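Lollska round table, light wood top

Sleiman Office Furniture > Tables > Meeting and break-out

We're so pleased to have the Lollska back in stock! It's a small round table with a light wood top on a single black pedestal, and it suits those in-between spots in an office where a long meeting table would swallow the floor. Two people can spread out their papers, three can have a proper chat over coffee, and there are no corner legs to knock your knees on.

Plonville make the top and the base separately, so it arrives in 2 boxes. Putting it together is quick – one person can do it, though a second pair of hands helps when you turn it the right way up.

What we like

The pale top goes with nearly everything: white desks, black chairs, a brown wooden floor. It looks lovely with a few flowers on it, too. The top wipes clean with a damp cloth, and the base has levelling feet for older floors (ours needed them).

Good to know

Chairs are sold separately. Delivery is to the ground floor unless you ask for more. The next batch is due in April, so do get in touch if you'd like several – larger orders can take a little longer.

In an office

The Lollska is the round table in the middle distance of the second picture.

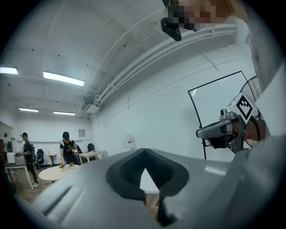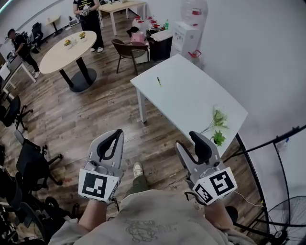 Goes well with

Pastier side table, small round
Pastier wheeled office chair, black
Plonville rectangular table, white

Page updated 2020-07-28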